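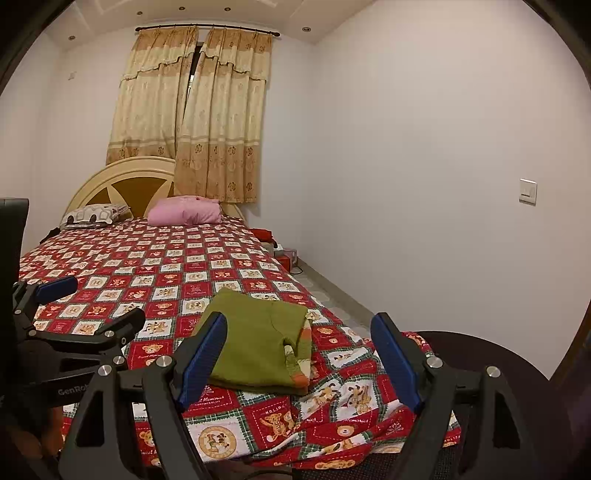 A holiday bedspread with teddy bears in red and white squares.

Clokia Bedding and Linen Exchange
Progress report to the Kuvska Fund, second half of the grant year
Mar 14, 2022

Dear friends at the Fund,

Thank you, as ever, for your patience with our paperwork, and for the kind note you sent with the last payment. It went up on the corkboard by the kettle and has been read by just about everyone who comes through the door. We are glad to say that this has been a good winter for the exchange, if a tiring one, and we will try to set down how your money was spent without going on too long (we know we have a habit of it!).

Beds made up
We supplied full sets of bedding to 153 households between the start of the heating season and the end of February. A full set still means a bottom sheet, a top sheet, a pillow and case for each sleeper, and one warm cover. Altogether 1484 pieces went out, and more than 613 of those were blankets, quilts or bedspreads, a good deal heavier on the warm side than we had planned for. Families moving into the new apartments on the Clutov road mostly arrived with clothes and kitchen things and very little to sleep under, so we moved some of the towel money across to covers in January, as you kindly agreed on the phone.

Children's bedding goes the quickest. Anything with animals on it is gone by lunchtime, and Christmas patterns are asked for right through to spring. We used to hold seasonal covers back until fall, and we have stopped doing that.

Washing and mending
The second washer was put in just before the holidays and has made an enormous difference. Before that we were sending the heavy quilts out to the laundromat in Khúc, a long drive with a full van, and waiting days to get them back. Now we do nearly everything in our own back room. The dryer is still the slow part. It is an old machine and it takes two rounds to get a thick quilt dry all the way through, so on damp weeks the lines strung across the hall are full and people have to duck on their way to the office.

The mending table has run every week except for the one when the pipes froze. Most of the work is loose bindings and split seams, with the odd zipper on a duvet cover. We spent less on thread and batting than we budgeted and more on needles for the heavy sewing machine, which it eats.

What has not gone so well
Deliveries have been our sore spot. The van was off the road for most of January with a gearbox problem, and several families waited longer than we like. We borrowed a car where we could, but a double quilt and a bag of pillows fill a back seat in no time. The repair took the whole of the vehicle line and a little of the general line, as you will see on the attached sheet.

We also had to turn away a fair amount of donated foam and old pillows that could not be washed. We have rewritten the donation leaflet so it says so in large letters at the top, and it seems to be helping.

Looking ahead to May
We would like to use the remaining money for shelving in the storeroom and, if the price holds, a newer dryer. The quotes are coming in now and we will send them along as soon as we have them all. You would be very welcome to visit once the shelves are up. There is always coffee on, and somebody will find you a chair.

With warm thanks from all of us at the exchange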